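Section 3. Assembling and Leveling the Nornier Work Table

Read this section through before you open the hardware bag. The table goes together upside down and is turned over at the end. Two people are needed for the turn.

Parts for this section

Tabletop, white
Legs, left and right pair
Cross rail, long
Side rails, short
Hardware bag B
Hex key
Leveling feet

The long cross rail is stamped 503 on its inner face. The side rails have no stamp. If your carton holds a rail with any other number, stop and contact Havex parts service before going on.

3.1 Fitting the legs

1. Lay a blanket or flattened carton on the floor and put the tabletop on it, finished side down.
2. Set each leg plate over its threaded inserts. The slotted holes face the long edge of the top.
3. Start all the bolts by hand. Do not tighten any of them yet.
4. Slide the side rails into the leg brackets until they click.
5. Fit the long cross rail with the stamped face toward the center of the table.
6. Tighten the leg bolts with the hex key, working from corner to opposite corner.

CAUTION: Do not use a power driver. The inserts will strip and cannot be replaced at home.

NOTE: If a bolt will not start by hand, back it out and loosen its neighbors a half turn.

3.2 Turning and leveling

1. With one person at each end, lift the table clear of the floor, turn it over, and set it down on all its feet together. Do not roll it over on one pair of legs.
2. Move the table to where it will be used. Leveling done in another spot will have to be repeated.
3. Lay a spirit level along the long edge, then across the short edge.
4. Turn the foot at the low corner counterclockwise to raise it. Each foot has 9 mm of travel.
5. Press down on each corner in turn. If the table rocks, adjust the foot that lifts.
6. Lock each foot by running its nut up against the leg.
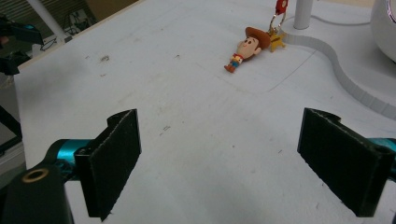 Does the table have to be leveled again after it is moved?

Check it with the spirit level every time it goes to a new place, even within the same room. Floors vary, and a locked foot can usually be left alone if the bubble still sits between the lines.

3.3 Care of the top

Wipe with a damp cloth and mild dish soap, then dry. Do not use scouring powder or steel wool. Place a mat under anything hotter than 79 °C.

Retighten the leg bolts after the first month of use and once a year from then on. The shelf kit (Pustberg, sold separately) is covered in Section 4.

Revised 6/27/23, I. Farquharson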